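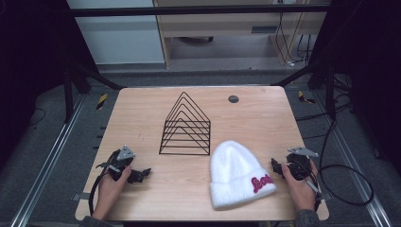

Table 4, hat and wire rack, both grippers in hand

rackrat_189
Posting from the Holtton site. In December they moved 11 of us off the packing line and onto the teaching tables. You hold a gripper in each hand and do the folding and racking with those, and the recordings go to the team in Fleltberg that sets up the arms. Same pay so far. Has anyone at Herath been through this already?

clalleck_nights
We have, at Clalleck. First two weeks my wrists were bad. Ask for the lower table if you're short. The work is easier than packing but it's slow, and you can't talk much while a take is running.

dovetail
So you're training your replacement and they didn't even raise the rate. I'd want that in writing before I picked up a gripper.

rackrat_189
We asked. The answer was no layoffs through the end of the contract and nothing about after.

clalleck_nights
dovetail, I don't see it that way. Our line lost 4 packing spots and every one of those people is still in the building — two on tables, two on repairs. Soft stuff like knit hats still goes to people on our shift.

dovetail
Still in the building this year. And repairs pays more, so who picked which two got it?

clalleck_nights
Seniority. Fair point on the pay though.

mopbucket
Herath here. Tables are fine, the quota isn't. They count takes per shift and a dropped item doesn't count, so you lose the time. Get them to settle that early.

rackrat_189
Didn't know that about drops. Meeting is Thursday, I'll bring it up along with the rate.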